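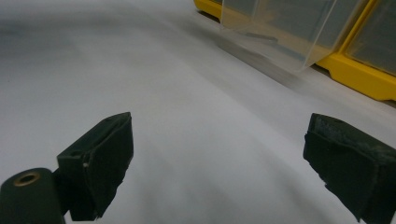 Pads and the yellow drawer unit, recording bench.

Notes on the small-parts cell at Clondmont, where I'm the process tech for kitting. Long thread. Mostly about what has changed for the people doing the work, with some hardware.

Background. Kitting means filling spares bags from small drawers. Screws, pins, clips. The hard motion is opening a drawer, getting one part out and closing the drawer again. Feeders handle volume parts well. They don't pay for parts we use a few times a week.

The approach: operators do the task with hand-held grippers, one per hand, and the recordings go to train the arms in cell 2. The person on the bench is a picker who already knows the job. Engineering doesn't record. We tried that in December and our motions were slow and strange.

Current count is 1,429 usable recordings. Another 648 were rejected, mostly for tracking loss or a hand passing in front of the markers. A rejected recording still cost somebody the time to make it, so both numbers go on the shift report now. That was requested by the pickers and I agree with it.

Rate question, asked by everyone. Bench time is off rate. You are paid your average for the previous six weeks while recording. The first version of the plan had bench time counted as indirect labor, which would have cut the bonus. It was changed before anyone signed up.
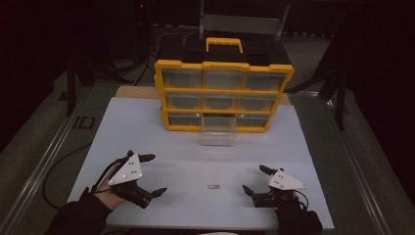
Setup takes longer than people expect. Drawer unit to the back of the board, grippers checked against the marker plates, cables routed clear of the elbows. A cable that pulls on the wrist shows up in the data as a hesitation, and the arm will learn the hesitation.

Session length is capped at 40 minutes. The grippers are light, but you hold them out in front of you and the load goes to the shoulder. Two people reported soreness in the first week when we had no cap. Cap went in, table came down 2 inches, no reports since.

What the arms do today: open, pick, close, place in tray, for 11 part numbers out of the full kit list. They are slower than a person on every one of them. They run through the break and the shift change, and that is where the gain comes from.

What they don't do: parts that nest or tangle, anything in an oily bag, a drawer that has been overfilled. Overfilled drawers are the top cause of stops. So the restock rule got stricter, and restock is done by people. Some of the labor we took out of picking went straight into restock. The spreadsheet at Bidthorpe did not have a row for that. It does now.

Headcount, because I will be asked. The kitting crew is the same size as before the cell. Two pickers moved to cell tending, which is one pay grade up. One opening was left unfilled after a retirement. I count that as a job gone and I said so in the review.

Cell tending is a different job. Less walking, more waiting, then a stop and several things to check in order. One of the tenders likes it. The other has asked to rotate back to the floor every second week, and the schedule allows it. I would not have guessed which one.

Consumable note. Finger pads wear. The edges go first, then the face roughs up and sheds bits. A rough pad still grips fine on a drawer lip and poorly on a short pin. We inspect at the start of each shift and log left and right separately. Pads come from Flurnero and the lead time is bad, so order early.

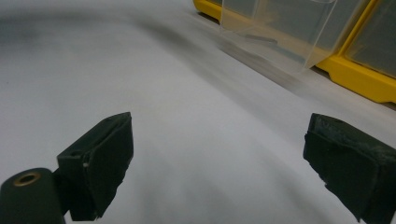 Do not swap pads in the middle of a recording set. Finish the set or scrap it. If the two sides have different wear, write it down and keep going.

Drawer choice matters too. Clear plastic is good for people and bad for cameras. The walls pick up reflections that move with the wrist. We considered opaque drawers and the floor said no, they check stock levels by eye from the aisle. Floor won. We changed the lighting and record more variations.

On consent. Recordings hold gripper motion plus camera video from the bench. Faces are kept out by where the cameras point, and any file with a face in it gets deleted. The data can't be used for individual performance review. That is in the written agreement, one page, posted by the time clock.

Still open: who gets credit when a motion from one picker ends up running in every cell. The Nwachukwu site pays a flat amount per recording day. We don't pay anything beyond average. I think theirs is better and have put in for it.

Next part number group starts Monday. It is the short pins, so expect the rejected count to go up.

Will add cycle times to this thread when I have a full month of them.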